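How Does a Desk Work? Paper, Staples and the Laptop That Sleeps

Reading time: 4 min
Shares: 637 | Comments: 27
Print this page | E-mail to a friend

You know desks. You've got one at school. Maybe one at home, under all the stuff. But a desk is really a small team of things, and each one has a job. Quick tour. Ready?

PAPER

Start with paper. Looks like nothing much. Flat, white, quiet.

Paper is made mostly from wood. Tiny bits of wood called fibers. Too small to pick up one by one. At the paper mill the fibers get mixed with lots and lots of water, till it's like thin soup. Then the soup is spread on a screen (a big sieve, really), the water drips out, and the fibers lie down on top of each other in a mat. Press it, dry it, roll it up. Paper!

So a sheet of paper on a wood desk is wood on top of wood. Cousins.

Now fold a sheet. Open it again. Flatten it with your hand, really hard. Still got a line? That's a crease. When you fold paper the fibers along the fold get bent and some of them snap. You can't un-snap them. That's why an old fold never goes away all the way, it just gets fainter. Put a heavy book on it overnight and it will lie flatter, but tip it toward a lamp and the line comes back.

Try it: fold a sheet 2 times, open it up, and look at it from the side. Little hills and valleys.

THE STAPLER

Next. The stapler. Best thing on the desk, everybody thinks so.

A stapler is a kind of sandwich with a hinge. The hinge is at the back. It lets the top go up and down, like your jaw. Inside the top there is a long row of staples, all glued together side by side so they look like one metal bar. A spring pushes the row forward, so theres always one staple waiting at the front.

On the bottom part, at the front, there's a small metal plate with two little dents. It's called the anvil. Funny name, blacksmiths have them too, only much bigger.

You press down. A thin blade inside pushes ONE staple off the row. The two sharp legs go through the paper. They hit the dents. The dents curl the legs inward. Click. Done. All that in less time than it takes to say "stapler."

Too many sheets and the legs can't get through, or they come out bent sideways. Our Boström desk stapler takes 20 sheets. The mini one from Usotik that lives in the pencil case, far fewer, and it complains.

Rules for staplers:
- Fingers away from the front. Always.
- Tap the sheets on the desk first so the edges line up.
- Put the corner in the gap, then press.
- Jammed? Get a grown-up. Don't poke.

THE LAPTOP

A laptop is a computer folded in half. That's it really. Screen on top, keyboard on the bottom, hinge in between. (Yes, another hinge. Staplers, laptops, doors, books sort of. Count the hinges in your room some time.)

Under the keys there's a smooth rectangle, the trackpad. It feels where your finger is. Very clever, because it is using the tiny bit of electricity in your skin. Wear a thick woolly glove and it mostly can't find you.

And the screen? When it's dark it can be shiny like a pond at night, and then it shows you the room instead. Lamps, windows, your own face. A dark screen doesn't always mean the computer is off. It might be asleep. Asleep means it uses only a sip of power and remembers where you were.

Laptops have batteries, and the batteries need filling up. On many laptops a cable goes in at the side, into a hole called a port. One kind of plug is called USB-C. It's small with rounded ends and it goes in either way up, so no more flipping it over and over. Hold the plug when you pull it out, not the cable. Cables have thin wires inside and the wires hate being yanked.

A big screen on a stand is called a monitor. No keyboard attached. It needs a computer to tell it what to show.

DESK THINGS
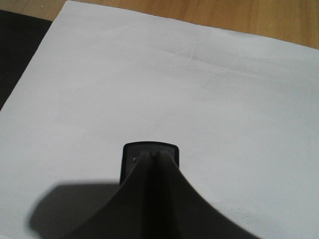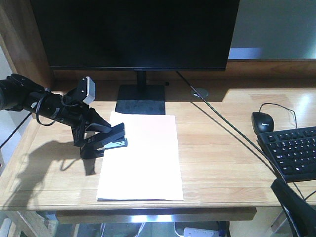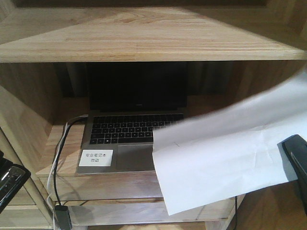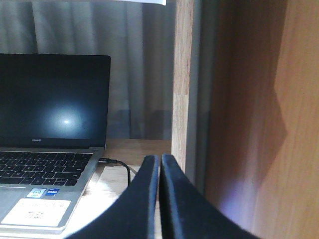
Silver laptop in the last two, paper in the first two.

Kullalura wrote in to say that at their school the paper goes in the tray, the stapler goes on top of the paper, and the laptops go on a shelf with the lids shut, and that the desks have stayed tidy since February. Also that you should label your laptop, or twenty kids will all pick up the same one and say it's theirs.

Good tip, the label. Stick it on the flat part next to the trackpad, where your wrists go. Not over a key!

A place for things. That's half of tidying. Loose sheets get stacked, biggest at the bottom. Cables get looped in a loose circle, never in a knot. Astard makes little clips for that, but a clothespin works fine and you probaly have one.

TRY THIS

You need: scrap paper, a stapler, a grown-up nearby.

Staple two sheets together at the corner. Turn them over and look at the back. See the curled legs? Now hold one sheet and wiggle the other. It swings around the staple a bit. Add a second staple, a little way along the edge. Wiggle again. What changed?

WORDS TO KNOW

Fiber: a tiny thin strand. Paper is full of them.
Crease: the line a fold leaves behind.
Anvil: the metal plate that bends the staple.
Hinge: a joint that lets something open and close.
Port: a hole in a computer where a plug goes.

Print this page | E-mail to a friend
27 comments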